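Subject: Re: [zundbridge-neighbors] Station hall: ticket windows and the new north entrance

Hi all,

Sorry for the length, I drank my coffee too late and now I'm typing.

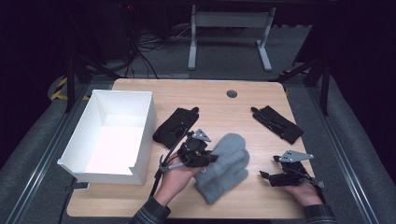 *White box and black gloves on the table.*

Ayodele Ekwueme wrote:

> I went to the open evening at Zundbridge station and came away more confused than when I walked in. The boards say the old ticket hall stays, but the floor plan shows the ticket windows gone and a coffee counter in their place. Does anyone know which is right? And is the north entrance still happening? My mother uses a walker and the detour by Gidovton Road is killing her knees.
>
> Also, did the person from Cerura tell anyone else that the roof would be glass all the way across? I heard it from two people and saw it on no drawing at all.

Ayodele, you're reading the boards fine, they really do disagree with each other! I stood in front of them for ages with my reading glasses on. The floor plan is the older one, from before the hall got moved into phase 2. I asked the woman from Cerura (they're the architects, for anyone new on the list) and she said the four ticket windows stay where they are, with the brass grilles cleaned and put back. Two of them will be working windows and the other two turn into a little information desk. The coffee counter moves over to the old parcels office, which has been locked up for as long as I've lived here, so I'm all for that.

On the roof: no, it isn't glass all the way across. The middle strip over the concourse is glass, and the sides get a standing seam metal roof. I think the mix-up comes from that big rendering by the door, the sunset one where everybody is carrying a bicycle for some reason. From that angle all you see is the middle. I do like the new beams a lot. They branch out at the top kind of like an umbrella turned inside out, and it means they can lose the row of columns everyone bumps into coming off the evening train.

The north entrance is still happening, and it's in phase 1. It'll have a ramp and an elevator. The ramp is 205 feet long with landings, which sounds like a hike, but it comes out right by the bus stops and your mother wouldn't have to go anywhere near Gidovton Road. Amadi has the building contract and their site manager told me they want to start digging on that side in July. He wouldn't say when it opens. I tried twice.

What I'm less happy about is the clock. On the drawings it's just a circle with "relocated" next to it, and when I asked where to, I got a very nice smile and a promise that somebody would look into it. If they hang it over the coffee place I'm going to be a pain about it, fair warning. It belongs where you can see it from the platform stairs!

Other bits from my notes, in no order:

- bike parking goes up to 200 spaces, half of them under cover
- the mosaic by platform 4 gets boxed in during the work and stays put
- restrooms will be closed for part of phase 1, with temporary ones in the parking lot
- the benches are "under review," whatever that means

If you send in a comment, put the drawing number on it. Mine last time came back asking which plan I meant. And Ayodele, would you mind asking your mother if the handrail on both sides matters to her? The drawing only shows one, and I'd like to put that in my letter.

Talk soon,
your neighbor from the yellow house on the corner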